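How to Dry Socks on a Clip Hanger

A clip hanger is a bar with a hook in the middle and a row of clothespins along it. It holds the small things that take up too much room on a full-size drying rack: socks, mostly, but also baby hats, washcloths and thin gloves. It works over a shower rod, on a wardrobe rail or on a small wooden frame set on a table.

This page covers loading one, hanging it so it stays level, and taking the socks off again without stretching the cuffs. Allow two minutes for a small load once you are used to it.

What you need

A clip hanger with colored plastic pins
A rod or rail thin enough for the hook
A basket for the clean laundry
Damp socks, already spun

Step 1. Check the pins

Go along the bar and squeeze each pin once. It should open easily and close flat. The pins usually hang from the bar by a small hook and a connector loop, and that joint is the part that fails first. Sun makes plastic brittle, so a hanger that has spent a summer on a balcony needs a closer look than one kept in a closet.

If a pin has come off its loop, push the hook of the pin back over the loop until it sits all the way around. Don't pry the hook open with pliers. Ovoreo and Vukell both sell spare pins in small bags, and either make will fit most bars. The Vukell ones have a slightly stiffer spring.

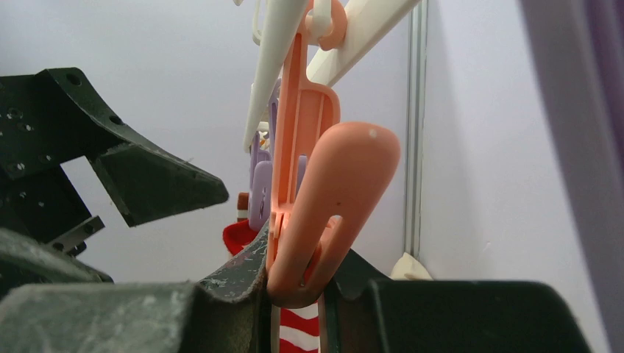
Peach pin hooked onto its white loop, with a lavender one farther back.

Step 2. Sort before you clip

Lay the socks out in pairs beside the basket. Turn them right side out and pull the toes straight. Thick socks go toward the ends of the bar, one at each end, and thin ones go in the middle. A hanger with two wool hiking socks on one side and nothing on the other will tip, and then the thin socks slide together and dry slowly.

If you wash patterned and plain socks together, keep pairs on neighboring pins. Chae-won Jin, who wrote the first version of these instructions, put a pair on one pin to save space. That is fine for thin cotton. Anything thicker should have a pin per sock.

Step 3. Clip the socks

Hold the hanger by the bar with one hand and leave the hook free. Squeeze the pin by its two grips, slide the edge of the sock in, and let go. Catch only a narrow strip of fabric – enough that a light tug doesn't pull it out.

Which end you clip is a matter of taste. Clipping the toe keeps pin marks off the cuff and is easier on the elastic. Clipping the cuff lets air into the sock, and you can do it faster. I clip by the toe for anything with a pattern knitted in and by the cuff for gym socks.

Start from the middle of the bar and work outward, left then right.
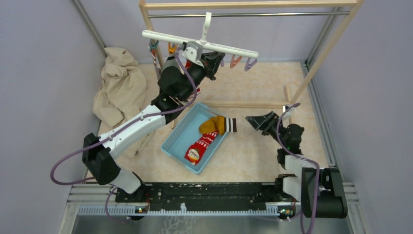 Once the first few are on, lift the hanger by its hook for a moment and see which way it leans. Move one sock a pin farther out on the high side. A small tilt does no harm. If it leans a lot, swap a thick sock for a thin one.

Step 4. Hang it up

Bring the hook over the rod from the front and lower it until the weight is off your hand. Steady the bar while it stops swinging. Leave a hand's width between the socks and anything behind them, wall or radiator included.

On a tabletop frame, check that the longest sock clears the lower crossbar. Mine is a Valter frame with a metal rod, and knee socks have to be folded over the pin to fit under it.

Step 5. Take the socks down

Feel the toe and heel first, as these dry last. Lift the whole hanger off the rod or leave it hanging, whichever is easier to reach. With the hanger in place you need one hand to hold the sock and the other for the pin.
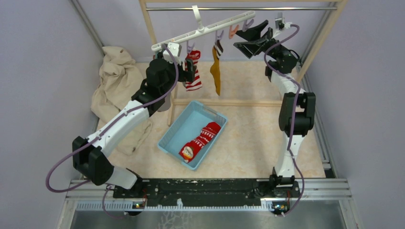
Open the pin fully before you move the sock. Pulling it out of a closed pin stretches the knit and puts strain on the loop above. Drop each pair in the basket together so there is no second sorting.

Storage

Hang the empty hanger in a closet. In a drawer the pins tangle, and Mwanaisha Tanui lost three loops that way. Wipe the pins with a damp cloth every January or so.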